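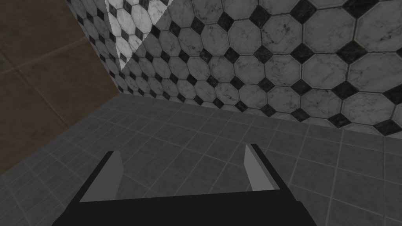
How often should the gripper's closing force be checked once the robot is working near people?

Every 30 working days, and again after any change of finger, pad or payload. Write the reading in the cell book with your initials, even when it matches the last one, as the person on the next shift will want to see it.

Grirum Two-Finger Gripper – safe use pack
Sold by Warnmont

The Grirum pack grew out of the questions we kept getting by phone, mostly from small workshops that had bought an arm and a gripper and then found themselves with a drawer full of standards and no clear idea where to begin. It holds the gripper, a force gauge, a printed cell book and the set-up sheets that Lærke Juhl wrote for our own benches and has been fussing over ever since (we're very fond of them, and she is always glad to hear of a muddled sentence).

What the sheets ask of you

Do your risk assessment on the whole cell. The gripper, the arm, the part being held and whatever stands nearby all belong in it, and a gripper that is gentle on its own can be anything but with a sharp bracket between its fingers.

Try each new program in simulation first, then on the real arm at reduced speed with one hand on the enabling switch. Move to full speed only after the person responsible for the cell has signed the page.

Keep the force setting as low as the job allows. The gripper leaves us set to 30 N and can be raised to 80 N with the supervisor's code – please don't tape the code to the cabinet.

Decide what happens to a held part when the power goes. For most jobs the fingers should stay closed, but somebody still has to be able to free a trapped hand, so practise the manual release until it feels dull.

In the box
Gripper with one pair of flat fingers
Force gauge and case
Cell book, 91 pages
5 set-up sheets
Manual release key

Mevent and Grímsdóttir arm flanges both fit with the adapter plate, sold separately. Kári Kjærgaard looks after orders and will check your flange drawing before anything is sent out.

Sheets last revised Jun 5, 2026. Owners of the November edition can ask for the new ones free of charge.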